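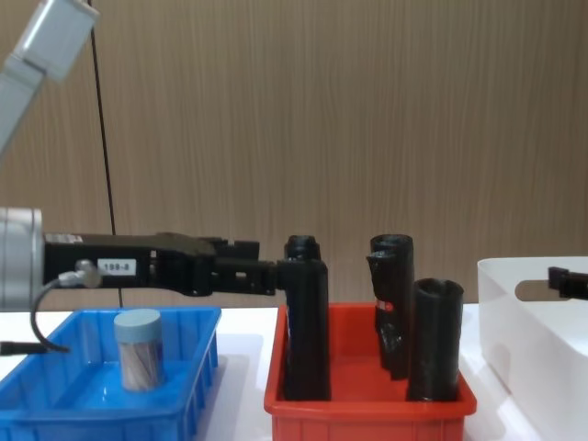

Grasp Planner Notes, March 19, 2018

Purpose: to review grasp height selection on upright cylinders in the red tray, following the planner merge from the Gindon branch.

Configuration. The left arm is assigned to the red tray. The right arm is held on its own side of the table, by the white bin, and is treated by the planner as a static obstacle. Control loop and gripper driver are unchanged from December.

Observations. The planner selects the upper portion of the tallest black tube, as intended. Candidate ranking took 380 ms on run 58 and 2 ms less on run 59 - no meaningful difference. The dark reflections on the tray floor remain a concern for segmentation, and the mask for the middle tube is unreliable near its irregular rim. The striped jar in the blue tray was excluded from the target list.

Actions.
Raise the tray floor cutoff in the Halász filter and repeat both runs.
Log the fingertip pose at contact, in the gripper frame.
S. Nic Giolla to review the collision margin at the bin wall before both arms are enabled together.

Open item: the Estovance viewer still draws the right arm one cycle late.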